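Production notes: the Roslow reissues
1 Mar 2024

The Roslow books are being reissued by Wollora in April, in ebook and paperback. The story text is the same apart from corrections. Most of the work has gone into the files, and since several subscribers have asked what they need to do about copies they already own, the changes are set out below.

Reading order

The original ebooks were numbered by date of publication. That put the novella, Cetness Light, after the second novel, although its events fall between the first and second. The reissues are numbered by story date. There are five titles, and the novella is now number 2. Retailer pages will show the new numbers once the new files go live, but the old numbers may stay in your library listing until the book is removed from the device and downloaded again. Reading the novella out of order does no harm to the plot. It does give away who bought the ferry.

Corrections

The first edition had two continuity errors that readers wrote in about more than once. In the first novel the harbor office faces west in the opening chapter and east by the storm. It now faces west throughout, and the sunrise in the storm chapter has been moved to the kitchen window. In the third novel the hero's brother was called by his middle name for most of one chapter, left over from an early draft. The rest are small: missing closing quotes, a doubled "the," and hyphens that had been typed in by hand for the paperback and then carried into the ebook, where they showed up in the middle of lines.

The Þorgeirsson problem

The family at the center of the fourth book is named Þorgeirsson. In the old ebook the first letter was set from an embedded font, and on some older readers it came out as an empty box or a question mark. It also broke search. Typing the name found nothing, because the letter had been entered as a different character that only looked right in that one font. The new file uses the correct character and no embedded font for body text. Search now works if your keyboard has the letter. If it does not, search for "orgeirsson," which finds every case.

The paperback was never affected by this, as the font is fixed at the printer.

Layout

Chapter headings are now real headings in the file, so the contents menu and text-to-speech both pick them up. Scene breaks were blank lines before, and blank lines vanish at the top of a screen. They are now a short centered rule. The letters in the fourth book were set in italics for pages at a time. They are in plain type with a wider left margin, which holds up at large text sizes. At the largest size on a small phone the margin shrinks – this is intended.

The paperback is the same trim size as before. The inside margin is wider and the page count has gone up by 18 in the longest book. Spines will not match the first edition on the shelf, and I have no fix for that.

Content notes

Each book now has a content note at the back, linked from the copyright page. Readers who want it can reach it in one tap, and readers who avoid spoilers will not run into it. The heat level is the same across the series, with the door open in all the novels and closed in the novella.

Updating your copy

Ebooks bought from the Wollora store will be replaced in your account without charge. Other retailers decide for themselves whether to push an update, and some send it only on request. Highlights and notes may shift or be lost when a file is replaced, so export them first.

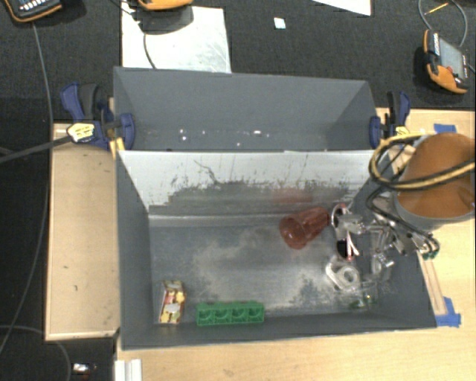

The first paperback printing is 1000 copies per title. Orders placed before the reissue date will be filled with the new edition unless you ask for the old one in the order comments, while stock lasts.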